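Sulmont Music Help
Home Browse Players Listeners Instruments Sign in
Search the boards Go

Getting into older country when all you know is one album 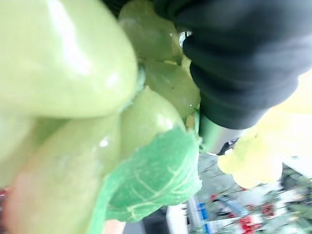
The problem in full

Posted by Joanne Wainwright, Friday, in Listeners

Hello all, I hope this is the right board for it. My brother-in-law lent me a country record over Christmas, a double LP by a group called Unard, and I've hardly had it off the turntable. I'd always thought of country as something my dad put on in the car, all rhinestones and trucks, and I'd never given it a fair go. But there's pedal steel all over side three that makes the hairs on my arms stand up, and the singing is so plain, two people sharing one microphone by the sound of it, and I've fallen for it completely.

So now I'd like to go backwards and hear where it comes from, and I'm stuck. I went into our library, which has a very decent music section, and came out with four CDs more or less at random. One I loved (fiddles, waltzes, a man who sounded about ninety), one was all strings and choirs and felt like drowning in custard, and the other two I couldn't tell apart. When I try to look things up I get long lists of the hundred greatest this and that, and I don't know enough to choose between them.

Is there a sensible order to listen in? Should I start with the very oldest recordings, or will the crackle put me off? And is there a proper name for the kind with pedal steel and no choirs, so that I can ask for it in a shop without making a fool of myself? I don't play anything, if that matters, apart from a bit of recorder at school.

Thank you in advance, and sorry to go on!

Replies, newest last

Dennis Mapplebeck

Hello Joanne, and welcome. You won't make a fool of yourself, I promise. I worked behind the counter at Sedgwick Records for a good many years and the people who came in humming were always my favourites.

The word you want is probably honky-tonk. It's the barroom side of country from the 1940s and 50s: a small band, fiddle, steel guitar, a steady beat to dance to, and songs about drinking and being left. The custard (I laughed out loud at that, my wife came in to see what the matter was) will be what people call the Nashville sound, which came in towards the end of the fifties when the producers wanted to sell to people who didn't think they liked country. Out went a lot of the fiddles and in came the strings and the backing singers. Some of it is lovely, mind you, and you may come round to it one wet Sunday, but leave it for now.

As to order, I wouldn't start with the oldest. The 1920s recordings are wonderful and I wouldn't be without mine, but they ask a fair bit of your ears and you'd do better to arrive at them already fond of the tunes. Start in the early fifties. Get a compilation with lots of different singers on it, not a box set of one person, and play it while you're doing the washing-up. Write down the two or three that make you stop with your hands in the water. Then find a single album by each of those and live with it for a few weeks.

After that I'd go in two directions. Go back to the brother duets of the thirties, which is where that two-voices-one-microphone business comes from, close harmony with a mandolin and a guitar and not much else. And go forward to the Bakersfield records of the late fifties and sixties, out in California, which kept the steel but plugged in the guitars and got a good deal louder. I suspect your Unard people have listened to both until the grooves wore out.

One practical thing. Do look at the back of a compilation before you buy it, in case it says "re-recorded by the original artist". Plenty of those old singers went back in the seventies and did their hits over again for a budget label, and they're rarely a patch on the first go. I have 463 country LPs in the back bedroom and I'm ashamed to say how many are that sort, bought before I knew better.

Let us know how you get on!

Kam-wah Choi

just listen to what you like. streaming has everything, put the unard album on and let it carry on playing after. thats how i found western swing and now its all i play

Snædís Blöndal

I agree with nearly all of Dennis's reply, and I'd only add that the names on the sleeve are worth a look, the small print as well as the singer. When I was learning my way round this music I noticed the same steel player kept turning up on the records I loved, under all sorts of different singers, and following him from one to the next taught me more than any list did. Session players were often left off the sleeves in the fifties, but the better reissues put them back in the booklet, so the library CDs may be more help to you than you'd think.

I do disagree a little about the crackle! I started with the 1920s, knowing nothing at all, and loved it straight off. Try one evening with it, with the lamp on and nothing else to do, and if it isn't for you then put it away until next year. Your man who sounded about ninety may well have been thirty when he recorded it, they often were.

Also, do say which CD it was that you loved, if you still have it out. Somebody here will know what sits next to it on the shelf.

Joanne Wainwright

Oh, you are kind, all of you. It's gone back to the library but I'll look when I'm next in. I've ordered a fifties compilation and checked the back as instructed, and it says original recordings. Dennis, I shall report from the sink.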